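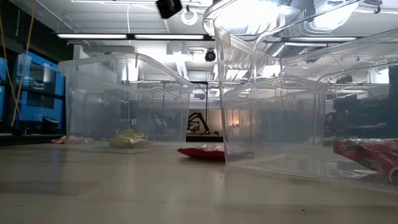 Photo: Wakana Maruyama / Dekdale

About Dekdale

We try out robot grippers, arms and cameras, and we write down what they do. That has been the whole job from the start, when Vibeke Kjærgaard and Obinna Tijani shared one bench and argued over whose suction cup was better (Obinna's, by a wide margin, and he still brings it up).

These days the work is mostly bins and bags. A crumpled snack bag is a wonderful thing to test with! It has no fixed shape, it shines under the ceiling lights, and a gripper that handles boxes all day can make a real mess of it. Clear plastic bins are just as much fun, especially for the camera people, who have to find a wall they can see straight through. We love this stuff and could talk about it through lunch, and often do.

Every comparison gets the same treatment. Two grippers go up against each other on the same arm, with the same controller settings and the same set of items, and each one gets 499 tries. Kaj Thoroddsen keeps the logs and won't let anyone drop a bad run. If a finger pad slips or a camera loses the rim of a bin, it goes in the report along with everything else.

Our longest comparison so far was Arnis against Vikton, 927 picks of soft packaging before the Vikton pads wore out. Arnis was slower and gentler. Vikton was quick and hopeless with anything shiny, until Gunnlaugur Ravn moved the camera and it suddenly got good. We're still writing that one up.

Want to see a test? Visitors are welcome on Mondays, and the Grímsdóttir entrance is the one with the working bell. Bring a wrapper or a bag you think will beat us. We'll put it on the table.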